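Can a Machine Clear the Table Yet?
Student project report, Household Automation course
Fandbridge College
13 June 2020

1. Why we picked this

Our group started with an argument over dishes. We share a kitchen, and at some point in every week it gets bad enough that one of us says, "There should be a robot for this." Then somebody else says there are robots for everything now, they build cars, so why is the sink still full? We thought that was a really good question, and it became our project.

We wanted to find out how close a robot arm is to doing ordinary chores. Vacuuming was off the list, as you can already buy a machine for that. We wanted the fiddly stuff: putting food in bowls, moving bottles, setting a cup upright, tidying up after a meal. We also added one shop-floor job, sorting small parcels into bins, to see whether a job designed for a workplace would be easier than one from a kitchen. (It was. Much easier! More in section 4.)

2. What we worked with

The arm belongs to the Benjelloun teaching lab, which lets undergraduates book it in half-day blocks. For the software we used Trarkik, a package the lab already had installed. Trarkik lets you steer the arm by hand to show it a task, saves what you did, and then tries to produce the same kind of movement by itself on a new layout. You don't write out every motion. You show it, over and over, and hope it picks up the idea.

We recorded 631 demonstrations for the kitchen jobs. That sounds like a lot and it felt like a lot. Some were scrapped later when we found that two of us had been approaching bowls from different sides and the arm had learned a sort of average of the two, which went straight into the rim. Starting over on that task cost us two full bookings, but the second set was far cleaner.

The kitchen jobs were:

Put the fruit in a bowl.
Put the egg in a bowl without knocking the bowl over.
Move the ketchup bottle on or off a plate.
Pick up anything lying near the edge of the table.
Clear everything to one side.

For the shop-floor job we used boxes and padded mailers and three open bins, following a layout described to us by Lurkness, a small mail-order business near campus. They let two of us spend a morning watching the packing line, and we learned more there than from most of our reading.

3. How we scored it

We gave each attempt one of three marks: done, done with help, or failed. "Done with help" meant that a person had to nudge an object or restart the arm. We had a long discussion over whether help should count as success. In the end we decided that it should not, for a simple reason: if you have to stand next to the machine while it clears the table, you may as well clear the table.

Counting both jobs, the arm made 2,206 attempts on its own. Layouts were changed between attempts. For the kitchen jobs, one person set things out while the others looked away, so that we couldn't (even by accident) make it easy. We never put the same object in the same spot twice in a row.

We also timed ourselves doing the same chores by hand. A person clearing our test table took 17 seconds. We won't give the arm's time as a single figure because it varied so much from one run to the next, but there was plenty of time to go and get a drink.

4. What went well

Parcels first. Boxes have flat sides, they sit still, and it doesn't matter much if they land a bit crooked in the bin. After the first afternoon the arm was sorting boxes without any input from us, and we were honestly thrilled - one of us filmed it and sent it to her parents. Padded mailers were worse, as they fold when squeezed, but even those got into the right bin most of the time. If your job is made of boxes, a machine can do a fair share of it today, slowly.

Fruit was the nice surprise in the kitchen set. Strawberries and bananas don't look alike at all, and we expected each one to need its own training. But once the arm had the hang of closing on something and lifting straight up, it carried that over to new fruit better than we had dared to hope. The first time it picked up a piece it had never been shown, the whole group cheered.

Bowls were fine too, so long as they were empty and only had to be slid across the table. Lifting one by the rim was a different matter.

5. What went badly

The edge of the table. This was our hardest job by a wide margin, and we hadn't even planned it as a hard one. Things lying on their side near an edge have two ways to go when a gripper touches them, and one of those is down. A person handles this without thinking. You cup your hand a little, or you come in from the outside and push the thing back toward the middle before you pick it up. Our arm had only one approach to a cup, which was to open its jaws and go for it.
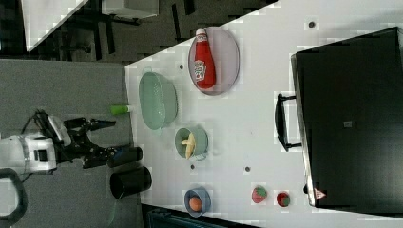 "You're asking it to do the hardest reach in the kitchen with two fingers and no palm," was the comment from Benjelloun on our draft, and it went on to say that we should try the same job with a soft pad on the table side of the jaws before blaming the software. We think this is fair. We had treated the hand as a given and spent all our effort on the training, when the hand may be half of the trouble.

Clutter came next. The layouts we used had a toaster oven taking up one side of the table, plus a colander, bowls and a plate, and the arm had to work in what was left. On a bare table it did the fruit job nicely. With the full set of things out, the same job got a lot harder. It would plan a good path to a strawberry and then find a big appliance in the way of its own wrist. Real kitchens are much more crowded than our table, so we take this result seriously.

The ketchup bottle was a special case. A bottle on its side across a plate has to be lifted without dragging the plate along. Sometimes the arm got it in one go and it looked completely effortless. Other times it took hold near one end, the other end dipped, and we ended up chasing a plate. We never found a pattern we could be sure of, though our best guess is that the grip has to be close to the middle of the weight, and the arm has no idea where that is.

We should also say that a lot of our food was toy food. Toy fruit does not bruise or drip. A real banana would show you straight away if the grip was too hard, and our test can't. Anybody who takes this project on next should get some real groceries and some paper towels.

6. So, can it do chores?

Our answer after one term is: some of a chore, on a good table, with a person nearby. It can pick things up. Picking up was the part we thought would be impossible, and it's the part that worked! What it can't do is notice that something has gone wrong and change its mind. When a cup rolled, the arm would carry on to the bowl with nothing in its jaws, open them, and go back to its resting position as if all was well. A five-year-old would laugh and pick the cup up off the floor.

The shop-floor job is much further along. We think that has less to do with the machine than with the job. The people at Lurkness have already arranged their bins, their lighting and their shelf heights so that a tired person can sort parcels without mistakes, and all of that helps a robot as well. Kitchens are arranged around whoever lives there, and ours is hardly arranged at all.

7. What we would do next

Try the soft pad. It's cheap and we can make one ourselves.

Record demonstrations of mistakes and how to fix them. Every one of ours showed the job going right, so the arm never saw anyone recover from a slip. We think this is the biggest gap in what we did.

Agree on an approach direction before recording anything, and write it on the whiteboard.

Test one chore from start to finish instead of five small pieces. Clearing a table after breakfast, say, with the bowls going all the way to the sink. We have kept our layouts and scoring sheets in the lab's shared folder, and the next group is welcome to all of it. Two of us have already asked to come back in the fall and keep going with the cup.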